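Housekeeping Practice, Unit 3: Clearing and wiping a laid table
Handout, Trondville evening course. Revised 08/03/2022

Please read these notes before the practical lesson and bring them with you. In February we spoke about floors and shelves. Now we come to the table, which many students think is the easiest part, and where I see the most mistakes.

1. Look before you touch

Stand at the short side of the table and look at all of it. Decide what stays on the table and what must go away while you work. A plant pot, a cup and a lamp each need a different hand, so do not take them in the order they happen to stand. Take the small breakable things first. A cup or bowl in ceramic goes to another surface, never to the floor beside your foot.

Then look at the floor. Cables are part of the job. If a power strip lies near the table leg, move it to the wall side before you walk round with your arms full. Students lose marks for this in every course.

2. The checked cloth

We practise with a cloth on the table, for the reason that a bare table forgives too much. The cloth moves when you pull something instead of lifting it. Checks are useful for the beginner: when the lines are no longer straight along the table edge, you have pulled.

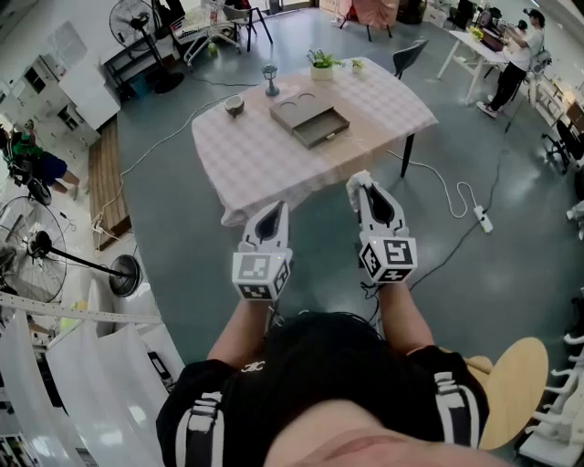

Emiko Miyazaki asked whether it would be better to take the cloth off first and put everything back on the clean table afterwards. It is a good question. For a weekly clean, yes, take it off. For the daily clean, no. You lift each thing, wipe or brush under it, and put it back on the same squares.

Order for the daily clean:
Cup or bowl away.
Lamp away, holding it by the body and not by the top.
Box with drawer: close the drawer first, then lift with two hands.
Plants last, because there may be soil under them.
Brush the crumbs towards you into the pan.
Put back in the opposite order.

Small boxes with a drawer deserve one more word. When the drawer is a little open and you tip the box, the drawer comes out and the contents with it. Close it with one finger, keep the finger there, and lift.

3. Cloths and tissues

A tissue is for one drop. A cloth is for a surface. Fold the cloth in four, so that you have clean sides to turn to, and change it when all the sides are used. The Kobori cloths in our cupboard are washed at 90 degrees. The tea towels are washed at 80, so please keep two baskets.

4. Plants near and on furniture

A pot leaves a ring on wood and a stain on fabric. On a table it can stand on a saucer. On a padded or quilted surface it can stand for a short time while you clean its usual place, but it should not be watered there, and it should not stay until the next day. If it must stay, put a Nuvberg tray under it, the flat model with the raised edge.

Water plants after the cleaning. Wipe the leaves with a barely damp cloth, one hand under the leaf.

In a high room with much glass, consider also the light. A plant which has lived in a corner should be moved to the window slowly, over some weeks.

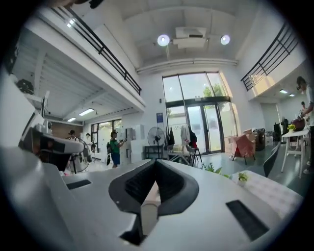 Could the plants not simply live by the glass doors, then, and leave the furniture free? It was asked in the last group, and my answer is: partly. Beside doors there is draught in winter and there are people passing with bags. Choose a place at the side, where the door does not reach the leaves.

5. Homework

Clear and wipe one table at home, with a cloth on it, in 17 minutes. Write down the order you used and what you would change. The reading is chapter 3 in Hamik, only the part on textiles.

Bring an apron. Long sleeves must be rolled up or pinned.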